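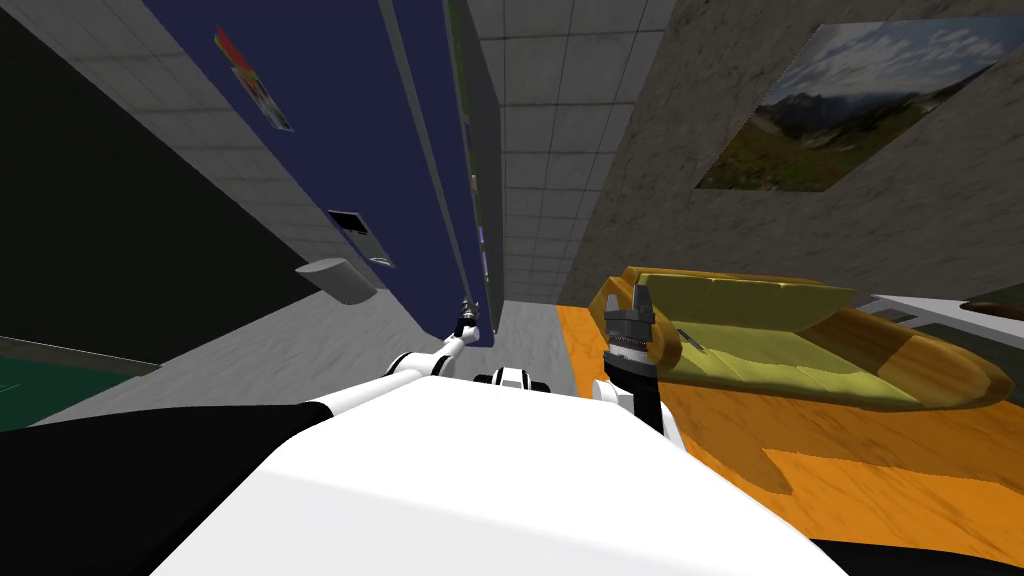
Tivarska Moves Lounge and Common-Room Reset to Two-Arm Robots, Retrains Housekeeping Staff

MOLLILCOMBE, 12 March 2022 - Tivarska, which operates serviced apartments and staff residences, today announced that its Mollilcombe residence will use two-arm mobile robots for the reset of shared lounges between bookings. The robots run on Skemadero, a task-planning and simulation package supplied by Wumbei. Housekeeping staff at the site will move from manual reset work to room inspection, exception handling and task authoring.

Lounge reset consists of removing small items left on seating, returning them to a collection point, and checking that furniture is clear for the next occupants. Before the project, this work was done by the same staff who clean bedrooms and kitchens, usually at the end of a shift. Tivarska identified it as a candidate for automation on account of the repeated bending and reaching over low seating.

Each task is built and rehearsed in simulation before it is released to a robot on site. In the sofa-clearing task, the robot works with one gripper raised close to the seat, where a thin item lies among the cushions. The simulated room includes a patterned wood floor, a stone-textured wall and a table beside the sofa. Reach, approach angle and clearance to the armrests are checked in the model, and any motion that brings an arm into contact with upholstery is rejected.

The Mollilcombe site has 699 rooms and shared spaces on its housekeeping list. The first release covers lounges only. Kitchens, laundry areas and bedrooms stay with human staff, and Tivarska has no current plan to include bedrooms.

Changes to working practice

Under the new arrangement, a housekeeper opens the lounge on a tablet, confirms that no residents are present and starts the task. The robot works through the seating and stops when it meets an item it cannot classify or grip. Stopped tasks appear in a queue. The housekeeper then removes the item by hand or marks it to be left in place, and the task resumes.

Six housekeepers have completed training as task authors. Training takes 5 days and covers the simulator, the safety stop procedure, the exception queue and the written record kept for lost property. Authors set the order in which seating is cleared and define areas the arms may not enter. They can change a task in simulation at any time. Release to a robot requires a second author to sign off.

"The people who reset these rooms know where things end up: down the side of a cushion, under a blanket, behind an armrest," said Vesela Kelmendi, head of residence operations at Tivarska. "We wanted that knowledge in the task files. The authors rejected our first three versions of the sofa task, and they had good grounds in each case. One of them put the arm across the walkway."

Tivarska has confirmed that no positions will be removed as a result of the release. Task authors receive a higher pay grade. Housekeepers who do not wish to train as authors keep their existing duties and hours, with lounge reset taken off the shift sheet where a robot is assigned. Staff may return a lounge to manual reset when they judge that a robot is slower or unsuitable, for instance after a large event.

Known limits

Robots do not clean surfaces, move furniture or handle glass, liquids or food. Very flat items on soft seating remain the most common cause of a stopped task, as the cushion gives way under the fingertips. Wumbei is working on a revised grasp for these items, which will be evaluated in simulation before any trial on site.

Personal items collected by a robot are placed in a tray and logged by a housekeeper. The lost property procedure for residents has not changed. Camera data used for grasp planning is processed on the robot and deleted at the end of each task, apart from images attached to an open exception.

Schedule

Lounge reset begins on 3 floors of the Mollilcombe residence. Further floors will be added when the exception queue can be handled within a normal shift. Tivarska will review the release in December, using shift records, reported strain injuries and a staff questionnaire, and will give the results to employees before deciding on other sites.

About Tivarska

Tivarska operates serviced apartments and staff residences for long-stay guests and employers.

About Wumbei

Wumbei develops Skemadero, software for planning, simulating and supervising robot tasks in furnished indoor spaces.

Media contact

Tivarska Press Office, Mollilcombe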